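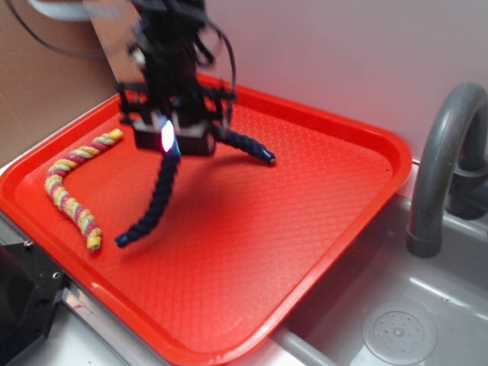

Robotics > Features > Good Practice

5 min read

Page one of the Tellico bench rules is a single line. Write down where the thing was before you touched it.

Mark Anthony Dizon wrote it. Also the next 11 pages, most of them on a train in November, and he's still fixing them. "People want a standard for speed," he says. "Fine. I want one for putting the toy back."

He means it. Stirnano runs its handling trials to the Tellico rules now, toys and kitchen odds and ends mostly, soft fingers and hard ones. A trial is 100 picks. Same tray, same start pose, same light. Move the tray halfway through and the trial is void — no averaging, no "close enough". Start over.

Labs hate that one. Fevusar asked for a waiver and got a polite no.

Other rules, quickly. Fingertips get checked before each run and wiped between objects. Cables tied back far enough that a full wrist turn doesn't pull on anything. If the bench has a sink, taps stay off and nothing powered goes in teh basin. Hands out of reach until the arm is stopped and someone has said so out loud. Dizon is strict on the out loud part. A nod doesn't count.

Then the argument over misses. An early draft let teams drop a pick from the log if the object "was badly placed". Stirnano's first write-up had 303 tries and a suspiciously clean table at the end. So now every try is logged, including the ones where the fingers close on air. Version two also wants the reason, in plain words. "Slipped" is OK. "Anomaly" isn't.

Is it too much for a small shop? Maybe. Tan, which builds soft grippers and has very little spare time, does a cut down version: the log, the start pose, the stop call. Skips the rest and says so on the report. Dizon can live with that — he'd rather read an honest gap then a form filled in afterward.

The next draft adds a section on worn fingers. When to swap, who decides. Comments are open till the spring.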